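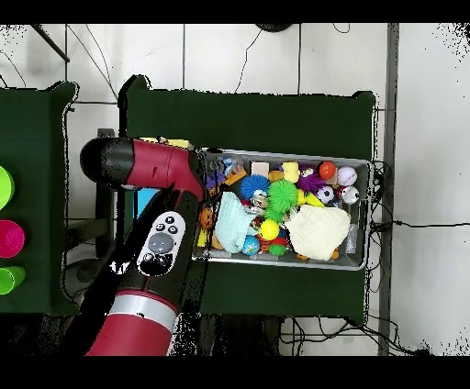

4.2 Does a mixed tray say anything about sorting?

Claims that children sort toys "by kind" when they tidy up usually rest on trays that make kind easy to see. Hervieu's set, the one most often reused, keeps balls, blocks and cloths apart in size as well as in shape, so a child who sorts by size gets full marks for sorting by kind. We doubt that the published scores mean much.

Our own trays were packed tight, with soft and hard things together (Figure 3). A baseball and a small soccer ball belong together on most adult lists. Where a purple spiky ball with tiny eyes belongs is less clear, and our raters argued over it in November and again when the codes were checked. Of 400 placements, 31 could not be given a code at all.

Figure 3. Toys and cloths in a metal tray, before sorting.

Cloth is the weaker point. Crumpled fabric takes up room and has no fixed shape, and the Bokico scoring sheet simply leaves it out. Dropping it from our data raised agreement between raters, but we are not convinced that this is a gain. Section 4.3 reports both versions.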